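Ticket: Confirmation emails arriving twice, or in one case 70 times
Product: Trisness Bookings
Raised by: Karine Vachon
Assigned to: Zaid Obeidat
Priority: Normal (raised as Urgent, changed by system)
Status: Closed, reopened, closed

Karine Vachon, 09:12
Morning. Customers booking a slot on our site are getting the confirmation email twice. Both copies are identical, both have the calendar attachment, and both cheerfully say "This is your only confirmation, please keep it safe." I have had several people ring to ask whether they've paid twice. They haven't, I checked, but I'd like to stop having that chat.
It started after the July update, the one with the new font.

Zaid Obeidat, 09:40
Hi Karine, thanks for getting in touch. Could you try clearing your cache and sending again?

Karine Vachon, 09:44
I can clear my cache. I'm not sure how I clear the cache of a retired dentist in another county, but I'll ask him if he rings back.

Zaid Obeidat, 09:58
Fair point, that was the standard first reply. Could you send me a booking reference and the full headers of both emails? In most mail programs it's under View, then Source or Original.

Karine Vachon, 10:31
Headers attached, reference TR-B at the top of each. I made a test booking under my own name. The two emails came 2 seconds apart. One says it was sent by "mailer" and the other by "mailer-legacy". I am no expert but I have my suspicions about mailer-legacy.

Zaid Obeidat, 11:15
So do I. The old mail sender was meant to be switched off for all accounts when the update went out. On yours it's still listening for new bookings, so both senders pick up the same event and both do their job very well. I've turned off the legacy sender for your account. Please make another test booking.

Karine Vachon, 11:22
Made one. No emails at all now. We have gone from two to none without stopping at the number I wanted.

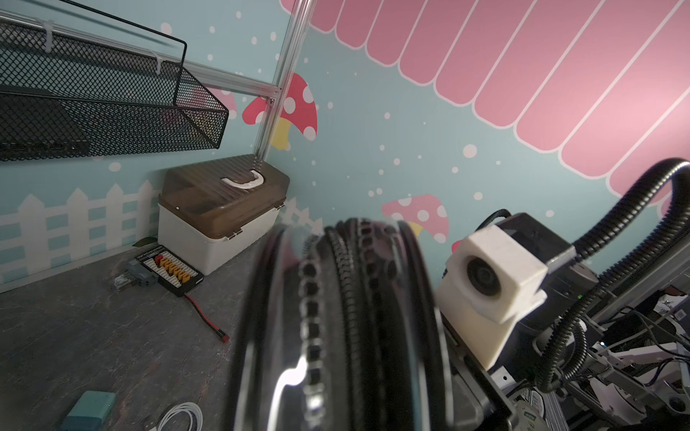 Zaid Obeidat, 11:50
Sorry about that. The new sender only had permission to send because it was borrowing the setting from the old one. Go to Settings, Messages, Sending address and press Verify next to your address. You'll get a code by email.

Karine Vachon, 11:53
By email.

Zaid Obeidat, 11:54
That one comes from a different system. It will arrive.

Karine Vachon, 12:20
It arrived, after 26 minutes, and the code expires after 30, so I typed fast. Address shows as verified. Test booking gives one email. One! Closing this from my end, with thanks.

Status changed to Closed.

Karine Vachon, 14:05
Reopening, I'm afraid. A customer called Mr Darko has had the same confirmation 70 times and has written to say he now feels thoroughly confirmed. Everyone else seems fine. He booked in the gap this morning when nothing was going out.

Zaid Obeidat, 14:12
Looking now. Please don't cancel his booking, as that would queue a cancellation notice behind the rest.

Zaid Obeidat, 14:49
Found it. While the address was unverified, his confirmation failed and went into the retry queue. The queue tries again up to 200 times and is supposed to stop at the first success. On his it never recorded a success. His mail server sends back a reply in a form we don't read properly, so every delivery was marked as a failure and tried again. I've removed the remaining attempts by hand. He should get no more.

Karine Vachon, 15:30
Confirmed with Mr Darko, who has had silence since ten to three and says he misses it a little. Is the queue problem going to be fixed, or do I just hope nobody else has his sort of mail server?

Zaid Obeidat, 15:41
Passed to the development team as a separate bug, linked to this ticket. Until it's done I've lowered the retry limit on your account to 2, so the worst case is small. If you'd like it raised again later, quote this ticket.

Karine Vachon, 15:44
2 is plenty. Could someone also look at the wording of "This is your only confirmation"? It hasn't aged well.

Zaid Obeidat, 15:52
You can edit it under Settings, Messages, Templates. Save it twice, the first save doesn't always take.

Status changed to Closed.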